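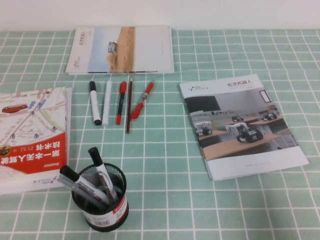 Mesh cups are great until the pencils go in, according to Derkell, who has been through two of them and still loves the look.

Posted 7/20/21 by Derkell

OK so my question! I finally have a table in the spare room that's only for writing and doodling, with a checked cloth on it, and I'm so happy with it. But by the end of every evening half my markers are out of the cup and lying next to whatever booklet I'm reading. How do you all keep markers, pens and pencils so you really put them back? And does it hurt markers to stand up all the time? I have 14 I use constantly and a drawer full I don't.

Rato
Love this question, I redid my whole desk in April! Double-ended markers like to lie flat so both tips stay inked. Single-tip ones are fine standing up, cap down. What changed everything for me was keeping only the daily ones in the cup and the rest in a shallow tray (I used the lid of a shoebox, it's still going strong!). Long pencils go in their own jar, or they tip a light cup over every time you reach for something. Brochures and booklets stand up in a magazine file at the back against the wall, and suddenly you have room for your elbows. Try every marker on scrap paper before you sort, you'll toss more than you think.

Matos
just leave them out lol. mine live on the table and I draw more

Tiretti
Seconding the tray! Also put a folded paper towel in the bottom of the mesh cup, pencil points poke through the holes and ballpoints can leak. Mine gets swapped whenever it looks inky. If your cloth is vinyl, wipe marker off the same day, a dab of rubbing alcohol got mine out but test a corner first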